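3.2 Building and using the hand-held grippers

The grippers were put together in the shared workshop at Drudoldale, using printed parts and hand tools. Each has two fingers with yellow tips, and the camera sits on the gripper itself, so the fingers stay in view for the whole recording. Wuvenel, the recording software, was set up on 25/03/2025 and left unchanged after that. We planned 422 recordings, all made at one oval table with small household objects and a potted plant left standing on it. 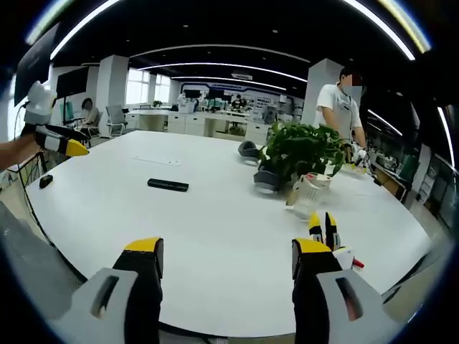 Figure 4. Table work with the hand-held grippers, from the gripper camera.

Wafula Masanja objected in review that a wide lens bends straight lines so strongly near the rim that finger opening should not be read from the video alone. We agree. Opening is measured by a sensor in the housing, and the video is used only to find the object between the tips.

The tips wore faster than expected. They were replaced after every 40 recordings, and a tip that had turned on its mount was glued back and checked against a paper gauge. Junpei Nishimura redrew the mount in July with a deeper seat for the screw. The drawings for both versions are given in Appendix B.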